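3월 정기 안전점검표 (코멘트 포함)
대상: Palville 공유공방 1층 목공실, 2층 작업실, 지하 창고
관리: Voteck 시설팀
표기: O 양호 / △ 보완 / X 불량, 즉시 조치

1. 소화기, 소방설비
소화기 압력 게이지 O. 1층 것은 전부 녹색 범위.
지하 창고 소화기 △. 앞에 합판 쌓여있음. 지난달에도 지적했는데 그대로. 오늘 안으로 치울것.
감지기 점검 O. 2층 복도쪽 한 개 커버 누렇게 변색, 작동은 됨.
비상구 유도등 X. 뒷문 쪽 꺼져 있음. 램프 문제인지 배선 문제인지 모름. Santoro에 접수했고 접수번호 776. 방문 시간 회신 대기중.

2. 전기
분전반 문 닫힘, 앞 공간 확보 O.
분전반 회로 라벨 △. 9번 글씨 지워짐. 다시 쓸 것.
멀티탭 문어발 X. 1층 창가. 멀티탭에 멀티탭 꽂아서 집진기랑 히터 같이 씀. 바로 뺐음. 히터는 벽 콘센트 단독으로만.
누전차단기 시험버튼 O. 오전 점검때 전부 떨어짐, 복귀 정상.
전선 피복 △. 탁상드릴 전원선 꺾인 자리 갈라지기 시작. 교체 전까지 사용금지 표찰 부착함.

3. 목공기계
테이블쏘 톱날 덮개 O. 밀대 제자리 O.
밴드쏘 △. 날 장력 느슨함. 아래쪽 문 걸쇠도 헐거움. 부품은 Plollgate에 주문, 입고되면 교체.
비상정지 버튼 O. 다만 각도절단기 쪽은 톱밥이 끼어서 뻑뻑함. 청소후 재확인 완료.
집진 호스 △. 이음새 테이프 또 떨어짐. 테이프 말고 밴드로 조일것. 매번 같은 얘기.
집진 주머니 최대 100리터까지인데 거의 꽉 참. 비움.

4. 작업대, 탁자
상판 흔들림 확인 O. 다리 볼트 조임 O.
1층 큰 작업대 모서리 거스러미 △. 사포질 필요. 옷 걸림.
상판 보호: 접착제나 도료 쓸 때 밑에 꼭 깔 것. 신문지는 들러붙으니 판지 권장. 쓰고 난 판지는 접어서 회수함으로, 기름이나 오일 묻은건 따로 뚜껑있는 철제통.
자투리 목재는 작업 끝나면 통에. 바닥에 굴러다니는거 밟으면 발목 나감.

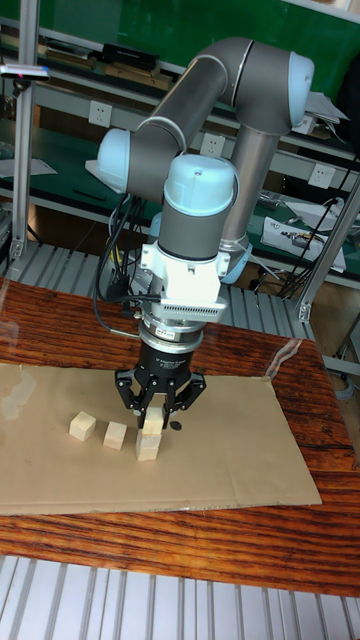 나무 탁자, 갈색 판지 위에 두 개 쌓인 작은 나무 큐브

5. 바닥, 통로
1층 주통로 폭 O. 노란선 안쪽 적치물 없음.
계단 미끄럼방지 △. 아래에서 2번째 단 끝이 들림. 임시로 붙여놨는데 오래 못감.
지하 창고 바닥 X. 벽 밑 물기. 결로인지 누수인지 확인 안됨. 제습기 돌려놓고 오후 4시에 다시 봄, 아직 젖어 있음. 목재 전부 팔레트 위로 올림.
뒷문 앞 자전거 △. 주인 확인중. 비상구 앞이라 무조건 이동.

6. 화학물질, 도료
캐비닛 잠금 O. 환기팬 작동 O.
라벨 없는 병 하나 X. 내용물 불명. 열지 말고 격리함. 소분하면 이름, 날짜 반드시 적을것. 안 적힌건 앞으로 다 폐기합니다.
오일 걸레 △. 뭉쳐서 싱크대 옆에 있었음. 자연발화 위험. 펴서 말리거나 물 채운 통에.
물질안전보건자료 파일 O. 새로 들어온 바니시 것만 빠짐, 출력 예정.

7. 보호구, 구급함
보안경 △. 긁힌 것 골라냄. 추가 주문 필요.
귀마개 O. 방진마스크 재고 부족 △.
구급함 X. 소독약 유효기간 지남. 밴드도 거의 없음. 오늘 보충.
세안기 O. 물 잠깐 틀어서 녹물 없는거 확인.

재점검 항목: 유도등, 창고 바닥, 라벨 없는 병, 구급함, 1층 창가 멀티탭
조치되면 칸 옆에 시간 쓰고 체크. 말로만 했다고 하지 말고 써주세요.
다음 점검 때 이 용지 그대로 가져올 것. 원본은 1층 사무실 파일함 맨 위칸.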